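# garton-patterns

Sewing patterns for small household things: draught excluders, pincushions, peg bags and one tea cosy that took far longer than it should have. Plain text instructions, plus a PDF to print for each shape.

24 shares · 5 comments

## What's in the folder

- `patterns/` — 39 patterns, one PDF each
- `notes/` — what went wrong, by pattern
- `fabric.csv` — 1,023 rows of scraps, by width, fibre and how much I regret buying them

The CSV began on a Monday in January as a way of proving I didn't need more fabric. It proved something, and then I went to Başaran for corduroy.

## Printing

Print at 100%. Your printer will want to "fit to page" and must be refused. Every PDF has a test square on the first sheet, and if it doesn't measure 5 cm each way, stop there. The peg bag in `notes/` that holds exactly four pegs is what happens otherwise.

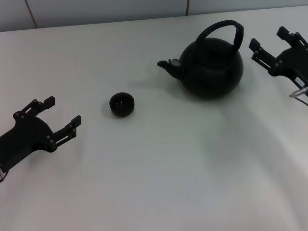 Garton

## Seams

Allowances are 1 cm and already included, except on the two Grovano cushions, where they aren't. I keep meaning to redraw those. Add your own and mutter.

Curved pieces have notches. Clip them before turning, or the tea cosy comes out with corners.

## Columns in fabric.csv

`fibre` is a guess wherever it says "cotton?". `shrinks` is yes, no or "badly". `source` is the shop, and Tirnura means the remnant bin there, so don't go looking for a matching piece.

## Known problems

- The draught excluder assumes a door of ordinary width. Mine isn't one.
- Version 2 of the pincushion has the lid upside down on sheet three.

## Using these

Make what you like, sell what you make, leave my name on the PDFs. Corrections welcome — measurements in centimetres, please, and be gentle about the cushions.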